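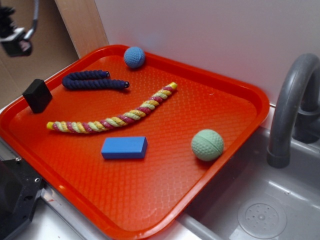

Slide 1. Sorting tray, next to the sink.

The Jolholm layout keeps small items in one tray by the counter. Say what is in it: balls, blocks, twisted rope. Mixed shapes, one rim. Allow 4 minutes.

Slide 2. Ropes take more floor area than their weight suggests – a bent one claims the space inside the bend too.

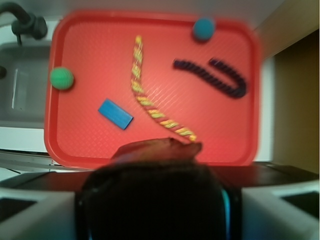
Hermenegildo Arriaga asked at the run-through if a divider would fix this. It would cost floor area. Answer briefly, move on.

Slide 3. Textured floor against smooth. Texture slows a ball; a rope hardly cares.

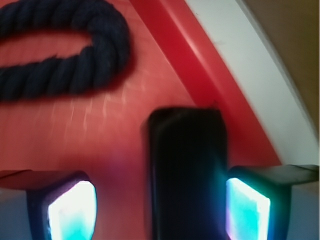
Rim height matters more for the balls. Mention the Zatthorpe trial, 40 trays.

Slide 4. Put ropes in last. Pause for questions.
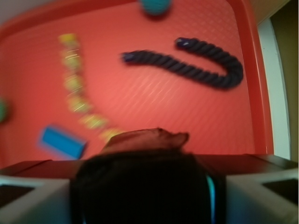

Fulgencio Bermúdez

Handouts are by the door. Slides go up in January.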